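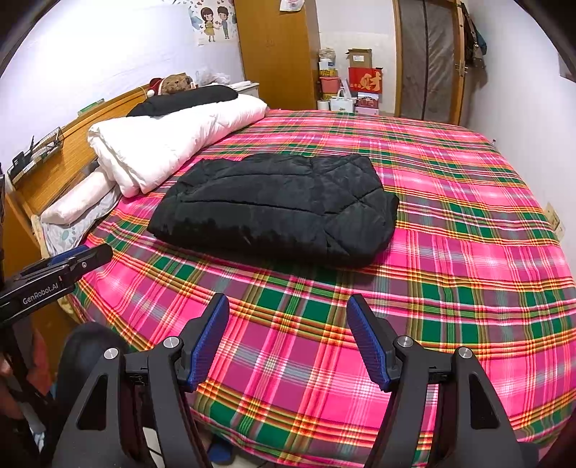

**Figure 1.** Bed with a plaid sheet and a folded black quilt.

### 4.2 What guests told us about breakfast

We had rather expected price to come up first in our conversations with guests, and were pleasantly surprised (as was Oliwia Urbańczyk, who led the interviews in March) to find that breakfast came well ahead of it. Of the 184 guests who filled in the card at the two Trollbridge guest houses, those staying with children wrote the most, often running over on to the back, and what they wanted above all was a longer serving time. A family that has driven to Citow late in the evening does not, quite understandably, wish to be downstairs by eight!

The Leka house already served until ten, while Trado stopped at nine, and this gave us a handy comparison between two kitchens of much the same size. Guests at Leka gave breakfast a middle score of 6 out of 7, against 5 at Trado, although the menu was the same in both.

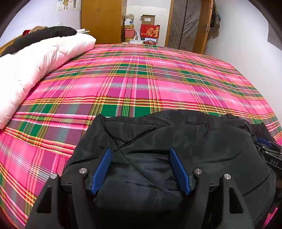

**Figure 2.** Plaid bedspread with black quilted fabric laid over it.

We should add a word of caution, as Georgiev kindly reminded us when he read an early draft: Leka also has the larger garden, and guests in a sunny dining room may simply feel more generous towards their eggs. We come back to this in Section 5.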